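Bitero Match Ratings, data card
Version 2, 7 Apr 2022
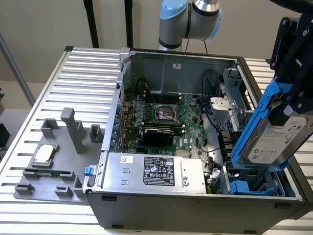

Open desktop tower with an empty CPU socket.

What it holds
Player ratings for 804 soccer matches, one row per player per match, with minutes, goals, assists and a score out of ten. Compiled by Subira Owino from the Burnora match reports. Cup replays are missing.

How far to trust it
Not very. The ratings are one reporter's opinion, typed up on deadline. A forward who scores a tap-in gets an 8 and the fullback who did the running gets a 6. Anyone fitting a model to this column is modeling reporters.

Assists are worse. Burnora credits a deflected pass, Erdem doesn't, and the two disagree in up to 9 percent of goals. We kept Burnora's version. I'm not convinced it was the right call.

The "form" column came with the source. We could not reproduce it from the other columns and neither could Erhan Gündoğdu, who tried in July. Leave it out.

Known problems
Substitutes with fewer than 15 minutes are rated in some seasons and blank in others. Blank does not mean zero.
Two players named Silva share an ID in the early files.

Please don't use it for
Betting, transfer values, or claims that a midfielder is "back" after one good night.

Corrections
Send the row number and a link to the match report.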